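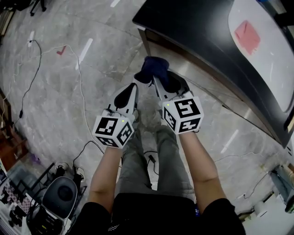

Staston households to get separate pickup for old cloth

Households in Staston will be able to put worn-out towels, cleaning cloths, bedding and clothing out for collection from 12th January, under a pilot that the town hopes to extend to every street by September.

The first stage covers 2000 homes on the north side of town, between the river and the Odstead road. Each home will get a roll of green bags in the mail. Filled bags go at the curb next to the recycling cart and will be picked up every second week, on the same day as the cart.

There is no extra charge on the trash bill during the pilot. The town says it has not decided whether there will be one later.

Staston has had no separate collection for cloth until now. Residents who wanted to get rid of clothing in good shape could take it to the thrift stores on Center Street or to one of the metal donation bins in the supermarket parking lots. Anything torn, stained or thin was supposed to go in the trash. A good deal of it went into the recycling carts anyway, where it is not accepted, and the sorting plant that serves the town has been asking for years to have it kept out. Sheets and long strips of cloth wind themselves around the shafts of the sorting machines and have to be cut away by hand while the line is stopped.

The town's public works office said those stoppages were the main reason for the pilot. The plant bills its member towns for lost time, and the bill is shared by all of them according to how much they send. Staston sends the most.

What will be accepted

The list is broader than the one used by the donation bins. Clothing can go in whether or not it can be worn again. So can bath towels, dish towels, sheets, pillowcases, curtains, tablecloths, cloth napkins and fabric shopping bags. Socks do not have to be in pairs. Holes and missing buttons are fine.

Everything has to be dry when it goes in the bag. One wet towel can spoil a whole bag, and in winter a damp bag will freeze to the ground and tear when it is lifted. The town asks people to tie the bags tightly and to keep them off the snowbank. If the curb is buried, they can be set on top of the recycling cart with the lid shut.

Pillows, comforters, carpet, mattress pads and stuffed toys are not accepted. Neither are shoes, although that may change. The company handling the material has an outlet for shoes tied together in pairs but wants to see how the first months go before it takes them from the curb.

Cloth that has been used with paint thinner, motor oil, wood stain or any other solvent must not be put in the green bags or in the regular trash. Rags soaked in some wood finishes can heat up and catch fire without a spark if they are left in a pile. Those should go to the hazardous waste counter at the transfer station, in a metal can with a lid, covered with water. The counter is open during normal station hours and takes them free of charge from residents.

The question of cleaning cloths

Most of the questions at last month's information evening were about kitchen and bathroom cloths, according to the public works office, and the answer took some working out.

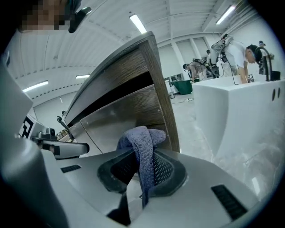

Microfiber is usually a blend of polyester and nylon, spun very fine. It cannot be turned back into yarn the way cotton can, and it is no use as a paper or insulation fiber if it is mixed in with natural material. Earlier collection programs elsewhere have often turned it away. The Staston pilot will take it, on the condition that it has been washed first. The cloths will be pulled out at the sorting table and sold in bales for industrial wiping, mainly to machine shops.

Residents do not have to separate microfiber from cotton themselves. The town looked at handing out a second, smaller bag for synthetics and dropped the idea after staff tried it at home and found they could not agree on what belonged in it. Labels wear off or get cut off, and plenty of dish cloths never had one.

Sponges, disposable wipes and mop heads stay in the trash. A flat cloth mop cover without any foam or plastic backing can go in the bag.

The public works office also reminded people that a cloth does not have to be thrown out because it has gone stiff. Microfiber that has been washed with fabric softener loses much of its grip, and one or two hot washes with plain detergent and no softener will often bring it back. It should be dried on low heat or on a line, and kept apart from cotton towels in the wash, which shed lint that the finer fibers hold on to.

Where it goes

The bags will be taken to a warehouse in Odstead run by Nordin, a textile sorting firm that already empties most of the donation bins in the county. Clothing that can be worn again will be pulled out first and offered to the thrift stores in Staston, which get first choice under the agreement. Whatever they do not want will be sold on to secondhand dealers.

Cotton in poor condition will be cut into wiping rags. Wool will go to a mill. Mixed material with no other use will be shredded and pressed into a padding sold under the name Jerkix, used beneath carpets and inside the lids of shipping crates. Nordin said a small part of what it receives cannot be used for anything and is sent to landfill. It did not give a figure for the pilot, saying that material from the curb was likely to be different from what turns up in the bins.

The thrift stores had been uneasy about the plan when it was first raised. They depend on good clothing coming through the door, and one store manager told the town in the fall that a bag at the curb would be easier for most people than a drive downtown. The first-choice arrangement was added after that. The stores will also keep their own donation doors open, and the leaflet that comes with the green bags asks people to take wearable clothing there if they can.

The existing donation bins will stay where they are for now.

Cost and staffing

The pilot is paid for out of the town's waste budget and a state recycling grant. The grant covers the bags, the mailing and the changes to the trucks, which have been fitted with a side rack so that the green bags do not get crushed in with the recycling. Each rack can hold up to 200 bags. On a heavy day the driver will have to stop at the yard to unload before finishing the route, and the town has moved the start time on the north side forward to allow for it.

Carts and bags on those streets should be out by 8 a.m. on collection day. Late bags will be left behind, and residents are asked to take them back in until the next pickup, particularly if rain or snow is expected. Bags should not go out the night before. Crews in other towns have found them opened and picked through by morning, with the contents spread over the sidewalk.

Apartment buildings are not part of the first stage unless they already use individual carts. Buildings with shared dumpsters need a different container, one that keeps the rain out and is hard to climb into, and the town is still getting prices. Tenants in those buildings can bring cloth to the transfer station, where a covered container has been set beside the cardboard compactor.

Some residents at the information evening said they would sooner have seen the money spent on bringing back weekly yard waste pickup in the growing season, which was cut two years ago. The public works office said the grant could be used only for new recycling programs and that yard waste would be looked at again when the next budget is drawn up.

Others asked about privacy, and whether anyone would be going through the bags. They will be opened only at the sorting table in Odstead. Pockets are checked there for pens, lighters and coins, and any keys or identity cards that turn up are sent back to the town hall — though residents are strongly advised to check their own pockets first.

What happens next

The town will weigh the material from each route through the spring and will also look at whether less cloth is turning up at the recycling plant. A report is due in the summer. If the results are good enough, the remaining streets will be added in September, starting with the neighborhoods around the high school.

Homes in the pilot area that have not received their roll of bags by the start of collections can pick one up at the public works counter on the ground floor of the town hall, with a utility bill or other proof of address. Extra rolls are free and can be collected from the same counter or from the library. Ordinary trash bags will not be picked up, even if they are labeled.

Questions about the pilot can be put to the public works office by phone, or in person at a drop-in session in the library meeting room on collection week, starting at 11 a.m. A map of the streets included is posted at the library and at the transfer station gate.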